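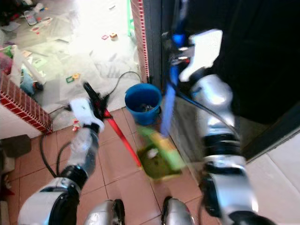 Mop in one gripper, brush in the other, on the tile by the doorway.

Visit report: the Druralura build, Dindesdale

Our club in Mekbridge has been talking about a household robot for a long time without getting past the arms. Druralura is further along. It is a two-armed robot being put together by a small group in Dindesdale, partly in a shared workshop and partly in the house where it gets tried out. I drove over one morning in June and stayed until the middle of the afternoon. The trip is 90 miles each way, and the last part is slow because of the road work past Pumphrey.

The workshop

We started at the shared workshop, a rented unit behind a row of garages. The group has one long bench and a set of shelves there. Parts are kept in labeled tubs, and each joint has its own card with the date it was last opened and what was done to it. The newest card I read was for an elbow that had been apart twice in the spring for the same bearing.

They keep a paper log as well as the files on the computer. It was up to entry 622 when I looked. Most entries are one or two lines. A lot of them are about cables. The group's rule is that any cable on the outside of an arm gets checked by hand through the full range of the joint before power goes on. We should copy that. We lost a connector last winter by skipping it.

Spending so far on fasteners, wire and connectors alone is $558. That does not include motors, and they did not have a total for those.

The house

The house is a ten-minute drive from the workshop. Trials are done on the ground floor, where terracotta tile meets white tile near a doorway with brick trim. The work that day was floor cleaning. Each gripper holds a tool by its ordinary handle. The mop is a green and yellow one with a blue handle, and the tool in the left gripper has a red handle and a black bristly head. A blue bucket stands close by. Nothing had been added to the handles to make them easier to hold, and I was told this was decided early on and argued about since.

Holding a long handle is harder than it sounds. If the grip is too high, the mop head drags at a bad angle. If it is too low, the top of the handle gets in the way of the arm. They have settled on a grip height for the mop and are still changing the one for the red handle. Wrist speed is capped while the mop is on the floor. I asked what happens at the line between the two kinds of tile, and the answer was that they slow down there and have not worked out anything better.

The next job on their list is picking up and putting away. The living room has plenty to practice on, with magnetic tiles across the floor, a cardboard box, a small red basket and a big heap of clothing along one side. Clothes on hangers are a separate item on the list. A clear plastic hanger is hard to pick out against a bright window, and shiny black fabric throws back a lot of light. The test piece has both, plus a red skirt with thin black stripes.

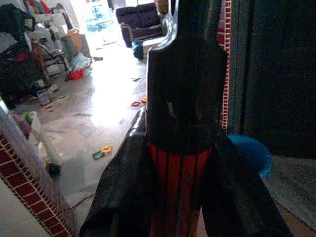

Notes for our own build

Start the joint cards now, before we have more joints. They take one minute each to fill in.

Put the cable check on the power-up sheet.

Buy a second mop head of whatever kind we end up using. Theirs had to wait on an order for one.

Our budget line for small hardware is $200 and it needs to go up.

I have copies of their grip height notes and the power-up sheet. Both are in the binder at the Mekbridge shop. They have offered another visit in the fall, when the second version of the wrist should be on, and there is room for two or three of us in one car.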